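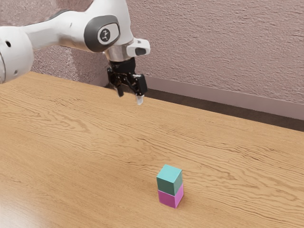
성공률이라는 숫자를 믿지 말자

검색어를 입력하세요 검색
분류: 오피니언 > 로봇·자동화

급하게 쓴다. Quinlan 시뮬레이터에서 블록 쌓기 3624회. 보고서엔 실패 3건. 다들 박수 쳤다. 나는 못 치겠다.

문제는 그 실패 3건이 아니다. 판정기다. 분홍 큐브 위에 청록 큐브가 올라가 있으면 무조건 성공 처리. 그리퍼가 마지막에 어디 있었는지, 놓는 순간 힘이 얼마였는지는 아예 안 본다. 로그를 뒤져 보니 손가락이 큐브를 누른 채 관절 토크 한계를 넘긴 회차가 나왔다. 그것도 성공으로. 실물이었으면 비상정지 감이다.

Nabila Oei가 7월에 이미 지적했던 얘기다. 회의록에 두 줄 남고 끝. 왜 그냥 넘어갔는지 난 아직도 이해가 안됀다.

가까운 시점 영상도 마찬가지. 블록 윗면은 칙칙한 회녹색, 앞면은 선명한 청록. 왼쪽 나무결은 반사광에 하얗게 떴다. 색으로 물체를 찾는 코드라면 여기서 흔들릴 수 있다. 그런데 조명 조건은 시험 항목에 없었다.
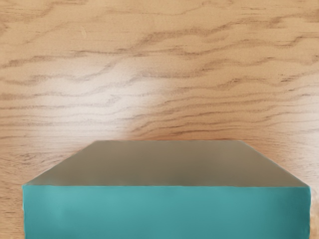 그래서 뭘 하자는 거냐

판정 기준에 힘과 토크를 넣자. 한계 초과는 결과와 상관없이 실패. Ridwan Tambunan은 그러면 수치가 떨어진다고 한다. 떨어져야 맞다. 다음 단계는 사람 옆에서 도는 실물 팔이고, Rastham 현장에 들어가기 전에 고쳐야 한다. 일정 2주 밀리는 거, 나는 찬성이다.

태그: 시뮬레이션, 로봇팔, 안전, 판정오류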